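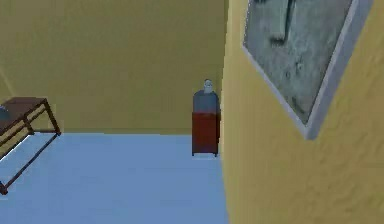

Controller trials in simulation: where we have got to

Over the summer the Sestberg group compared two controllers for the mobile arm, and the first round is now finished. We said in the July issue that we would report back once both had been run on the same set of rooms. What follows is a short account of what we did, what came out and what we would like help with.

The two candidates were Saston, which most of you have used, and Gonitness, which Juwita Hartono brought over from her previous project. Saston plans the whole move before the arm starts. Gonitness plans a short stretch, looks again through the camera and plans the next stretch. On paper the second should cope better when something is not where it was expected to be. It also asks more of the camera, and that turned out to be most of the story.

All of the runs were done in simulation. The rooms are simple ones, with strong flat colours and a few pieces of furniture, and each has something small put on top of something else. The task was the same throughout: drive to the furniture, bring the gripper over the small object, close and lift. A run counted as a success if the object was still held when the arm had come back to its rest position. We set a time limit of 50 seconds per run. Anything slower was stopped and marked as a failure, even if the arm was clearly on its way to finishing.

Saston succeeded in 1118 runs and Gonitness in 1255, out of the same number of attempts each. So Gonitness is ahead, but the totals hide a good deal. Where the object stood in open space, the two were close enough that we would not choose between them. The gap came from objects standing near a wall or in a corner. Saston tended to set its path early and then stop short when the wrist came too near the wall. Gonitness would back off and try from a different side.

Where Gonitness did badly was with the camera close to a surface. When the view is nearly all one colour it has very little to go on, and it starts to correct for movement that has not happened. Chiharu Furukawa went through the failed runs and found that a large share of them began this way. The arm drifts a little, the next view is just as plain as the last, and it drifts again. Saston does not suffer from this, as it pays no attention to the camera once it has started. 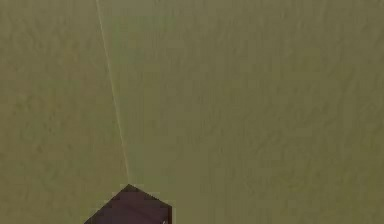

Chiharu's suggestion is to let Gonitness hold its last good estimate whenever it cannot find enough edges in the view, and to carry on from that until it can. She has a version of this running. It is a small change to the code but it does need a threshold, and the threshold that works with one wall texture does not work with another. We tried setting it by hand for each room and gave that up. She is now looking at setting it from the first few views of each run.

We also tried two camera positions. The first was on the wrist, looking along the gripper. The second was high on the mast, looking down across the room. With the mast camera, Gonitness found the furniture more quickly and lost it less often, but the last part of the reach was poor, and it often closed the gripper slightly to one side. With the wrist camera the reach was good if the arm got that far. Nele Vogler would like to use the mast view for the drive and switch to the wrist view for the reach. The switch itself is easy enough. The difficulty is that the two views do not agree exactly about where things are, and the arm gives a jerk at the changeover. Nele thinks this is a calibration fault in our model of the mast and not something we should be fixing in the controller.

The gripper was the same in every run, the Ebihara two-finger model with the standard pads. We know that some readers wanted the wider fingers included. We left them out to keep the comparison to one change at a time. They will be in the next round.

A few smaller points for anyone who wants to repeat the work. Reset the random seed between controllers, or the objects will not start in the same places. Turn off the smoothing on the camera output. Keep the floor friction at the default value, because the base slides at the lower setting and both controllers then look worse than they are. The settings file is in the shared folder under the name of this newsletter item, together with the table of results by room.

The next round will use the wider fingers, the new threshold and fewer rooms. After that we will move the better of the two to the real arm. We have bench time booked for it, but not much, so we would like to be sure of the settings first. If you have a room layout that has given you trouble, please send it to Juwita and she will add it to the set.

Sestberg group newsletter | Contact: use the form on the group page | © Sestberg group | Back to top

Comments

Aleksi Koskela
Were the stopped runs spread evenly between the two? Gonitness always seemed slower to me, and a time limit would hurt it more.

Juwita Hartono
They were not even. Gonitness lost more runs to the limit than Saston did. I will add a column for it to the table.

Thắng Cù
We had the same jerk when changing cameras. In our case the mast was modelled slightly too short. Worth measuring before Nele spends time on anything else.

Nele Vogler
Thanks, I will check the height first.

Aleksi Koskela
I have a layout with a shelf over a low bench that neither of them could manage last year. Sending it now.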